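Looking after our door cell: your questions

I'm Nizar Rizk and I look after the practice cell at Dallow. I get the same few questions every month, so here goes!

What keeps the white panel steady?
A brace down to the plywood, plus two green sandbags in the white frame.

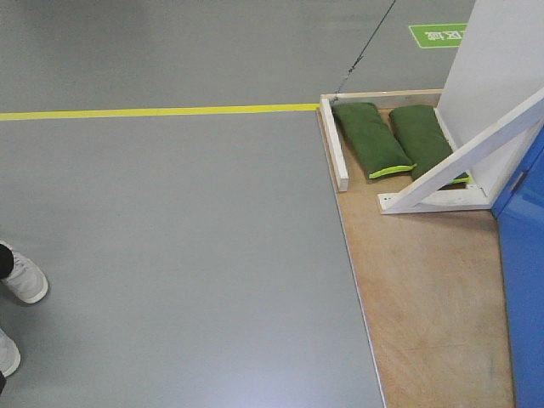
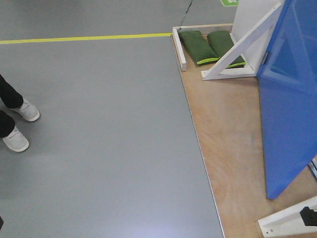
The sandbags in their frame, with the brace crossing over one of them.

How often do you check it?
Every 15 runs — I push on the panel and look over the screws.

Can I move the platform?
Please ask me first. Our robot's start position is set 1592 mm from its edge.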